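Home | Notes | Bench log | Parts | About | RSS

This site uses cookies to remember your display settings. Accept | Settings

Cycle 2284: a missed stop on the disassembly cell

February 27, 2026

I have put off writing this up until the logs were sorted. The short version is that the arm on our desktop teardown cell kept pushing after it should have stopped, and the fault was in my code. Nothing was hurt except a finger linkage and a retention lever. The longer version is below, mostly so that I can find it again.

The work is the stripping of old office desktops: memory, processor, then the cables and the supply.
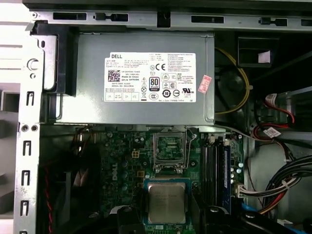
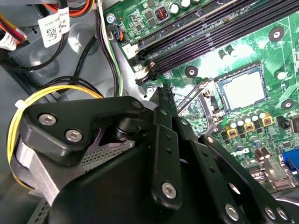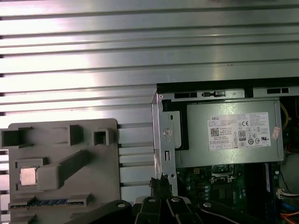 The cell runs a six-axis arm with a two-finger gripper and a force-torque sensor at the wrist. The planner is Wudar, which we buy in. The supervisor that sits above it is called Stanumetti and is my own work, so I can't complain to anyone about it. The force limit for any move inside a case is 30 newtons. Past that, the supervisor is supposed to cancel the move, hold position and wait for a person.

On cycle 2284 the arm was sent to the latch at the end of a memory slot. The target was off by a few millimetres and the fingers came down on the lever beside the processor socket. The logged force went through 30 and carried on to 122 before the drive tripped on its own current limit. The supervisor recorded no fault at all. As far as it knew, the move was still in progress and going well.

I stopped the cell at the wall switch, locked it off and started reading.

There were two separate faults. The first was the offset. The case had shifted on the bench after the locating shot, and we only locate once per case. A tug on a stiff connector is enough to move it, and the clamp was set for a heavier chassis. That had been a nuisance for weeks. We had been dealing with it by pushing the case back by hand, which hid how often it happened.

The second was the one that matters. The force signal reaches the supervisor at 100 samples a second, over the same network link as the camera streams. When the link is busy, samples arrive late in a clump. My filter threw away any sample with an old timestamp, which seemed sensible when I wrote it. If every sample in a window was old, the filter returned the last good value. So the supervisor was comparing a stale reading with the limit, finding it low, and allowing the move to continue.

Teun Schouten spotted it before I did. He plotted arrival time against sample time and there was a flat step exactly where the contact began. His view is that a force limit should never have depended on a shared network link in the first place, and I agree with him. The arm controller has its own force input. It had been sitting unused because the Postma interface box needed a different cable and I never ordered one.

Changes made so far:

Missing or late force data now counts as a fault. Three bad samples in a row cancels the move.

The sensor is wired straight into the arm controller, with the 30 newton limit set there. The supervisor keeps its own check as a second layer.

The case is located again after every pull that goes over half the limit.

Speed inside the case is halved until I have more hours on the new wiring.

I tested the first change by unplugging the sensor in the middle of a move, over a block of foam. The arm stopped each time. I also flooded the link with dummy video traffic, which was how I should have tested it originally. With the old filter I got the same silent step on nearly every run.

One thing is still open. The drive trip is what ended the move, and I don't yet know how repeatable that is at low speed. Astirik, who supplied the arm, have the log and have asked for the drive parameters as well. I'm not treating that trip as a safety function in the meantime. Nobody goes inside the fence with the drives live, including me with a screwdriver for "just a second".

The replacement linkage is due in April. Until then we are on the spare, which has a little more play at the tip, so the grasp offsets need doing again.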